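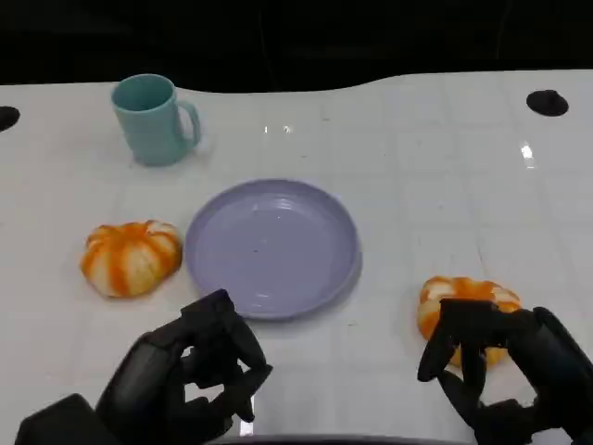
Two black hands over the practice table, with a mug, a plate and two orange-and-white striped pieces set out.

Zeltine Shared Workshop Releases Plans for Two-Handed Tabletop Robot

ULLDEN, 2019-06-29 – The Zeltine shared workshop has released the full build plans for Pronevlow, a two-handed robot its members put together on evenings and weekends. The plans are free to download and may be used by any home builder, school or club.

Pronevlow is meant for work at a table. It has two arms, two multi-fingered hands and a head camera that looks down over the work surface. The release includes part drawings, wiring diagrams, a shopping list and the control software. Builders need access to a 3D printer, a drill press and a soldering station.

The project took 3,467 hours of member time, according to the workshop's sign-in log. More than half of that went into the hands. The first set of fingers was too stiff to close around curved objects, and the group went through 3 redesigns before settling on the current one. Each finger can now be removed and replaced without taking the palm apart.

Money for the build came from member dues and a grant of $500 from Vương, a hardware supply store in Ullden. The store also sold the group its fasteners and cable at cost.

Practice Runs

Members drive the hands by remote control and save each run. The saved runs are used to teach the robot to handle common household objects without a driver. The workshop has recorded over 1,000 runs so far and will post them in June along with the plans.

The present set of objects is small. A teal mug stands toward the far side of the table, a lavender plate goes in the middle, and a striped pumpkin shape sits to either side of the plate. The plate is left empty. Ribbed, rounded shapes are harder for the fingers than straight-sided ones, and the group expects to spend most of its practice time on them.

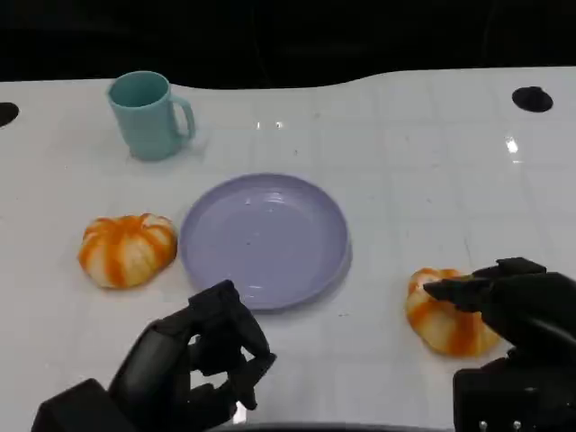
How to Get the Plans

Plans and software can be downloaded from the Pronevlow page on the Zeltine website. Printed copies are available at the workshop's front desk for the cost of paper. Builders who find errors in the drawings are asked to report them through the form on the same page, giving the sheet number.

The workshop does not sell kits or finished robots. It will hold an open bench night each month for people who have started a build and want help with wiring or finger assembly. Parts in progress are welcome. Space is limited and sign-up is required.

About Zeltine

Zeltine is a member-run shared workshop in Ullden with areas for wood, metal, electronics and printing. Membership is open to adults, and day passes are available.

Contact: Zeltine front desk, Ullden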